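Search this site Enter keywords Go

About Stendura

Stendura is a small company in Gredbridge. We write rules for robots which work in the same rooms as people, and we help other companies to follow them. Thibault Bodin started the work in March with one client, Basby, and a list of 40 questions to be answered before a household robot may move its arms near a dining table. The list was too long for daily use. Today it has 25 questions and fits on two pages.

Most of our checks are done first in simulation. We place the robot in a furnished house, with a table, a bowl, a plate and a staircase, and we look at where its arms go and how close they come to the things people use. A rule that is not clear in simulation will not be clear in a real kitchen either – so we rewrite it there, where nothing can break. 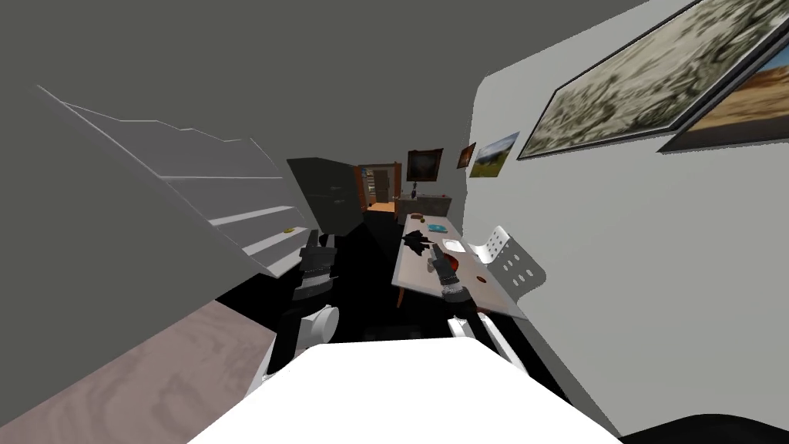
Who is responsible when a robot does not follow a rule?

The company that puts the robot into service is responsible for the daily rules, and the manufacturer for the limits built into the machine. We ask both to sign the same document before the first day of work.

Our main publication is the Gilbert Guide, which gives good practice for reach, speed and stopping near furniture and people. The present edition is dated 13 August 2019. It was prepared from 715 test runs, and in 368 of them we changed the wording of at least one rule afterwards. We keep the old wordings also, and clients may ask to read them.

We do not sell robots and we do not take payment from those who make them. Our clients are care homes, hotels and housing companies. If you wish to send us your own house rules for review, please write to the Gredbridge office – we answer every letter, but in busy months it can take a little time.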